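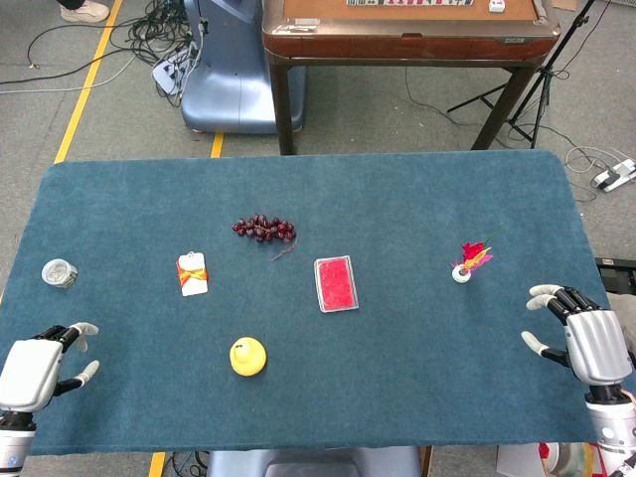

Small Things on a Blue Cloth

Posted 9/21/22

Hello again from the games room at Ridgeway! If you're new, this is the page where I put up whatever has been on the felt table lately, with a line or two for each thing. It's meant to be a table for sorting tiles and doing jigsaws, but it fills up with odds and ends within a day of being cleared, and I've grown fonder of the odds and ends than I ever was of the jigsaws.

I bought the cloth itself from the remnant bin at Pinis, the fabric place by the station. Felt is lovely for this sort of thing. Nothing rolls far on it, nothing rattles, and it makes every colour look twice as bright (fluff is the price you pay, and I go over it with a bit of sticky tape most evenings).

So, a few words on each.

The grapes. Dark red, in a nice tight bunch with a thin brown stem trailing off across the cloth. I have a real weakness for grapes as a table thing. My gran kept a bunch on the sideboard and we were never allowed near it, so I suppose I'm making up for that.

The feathery one. A jianzi - a shuttlecock you keep up with your feet - with a white base and red and pink feathers shooting out of the top. I'm dreadful at it. My best is two kicks, and I told everybody at work. A good one should feel a bit heavy at the bottom and drop base first, and if the feathers get squashed you can hold them over a steaming kettle for a moment and they perk up again.

The red one in the clear case. I do like a clear case. You can see what you've got without opening every lid in the drawer, and at Clidanska they sell them empty in all sorts of sizes, so I've gone a bit mad with them this year.

The little white one with the orangey-yellow ribbon. Small enough to sit in your palm, and the ribbon goes right across the middle. I save ribbon, I'm afraid. There's a biscuit tin of it at home and it all comes out again in November when I start on the Christmas parcels.

The bright yellow one. Round and cheerful, and you can spot it from the door. Every table wants one yellow thing on it, that's my firm opinion.

The glass jar. Short and squat, silvery and crinkly, and never quite upright. I keep meaning to find it a proper spot on the shelf next to the Uver tins, and then I get the kettle on and forget. 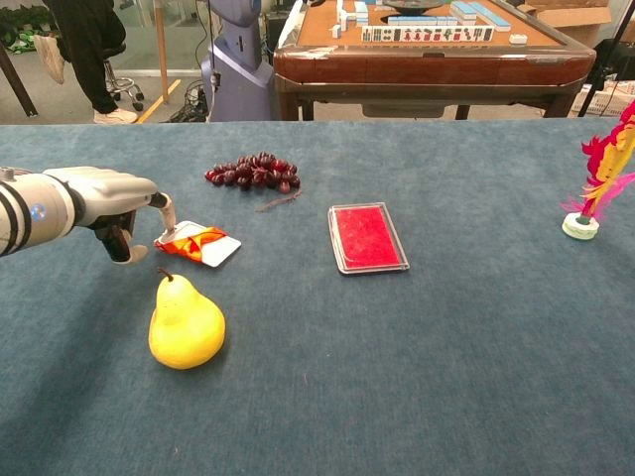

Snacks are allowed on the felt as long as they stay in the packet, and orange and red packets seem to be what everyone goes for. Crumbs are the very devil to get out of it. I once spent a whole evening with a soft brush and a torch after somebody brought in flaky pastry, and I haven't forgiven them yet.

The pear. Yellow, plump at the bottom, with a short brown stem. It's got that glossy look that makes you want to pick it up and check, and it sits beautifully against the blue.

The mahjong table. Brown wooden frame, dark legs and a warm orangey top, and it's one of the automatic ones, so I can't claim any skill at building walls. I love the pale blue backs on the tiles. Wipe them with a barely damp cloth and dry them straight away, and don't ever soak them - I learnt that with an old set of mine, and the paint came off three of the dragons.

The rest of the tile pictures are still on my other memory card, along with the jigsaw I promised to show you (2000 pieces, nearly all of it sky). I'll put those up when I've sorted through them. If you've got a favourite trick for getting fluff off felt, do leave it in the comments, I've nearly run out of tape.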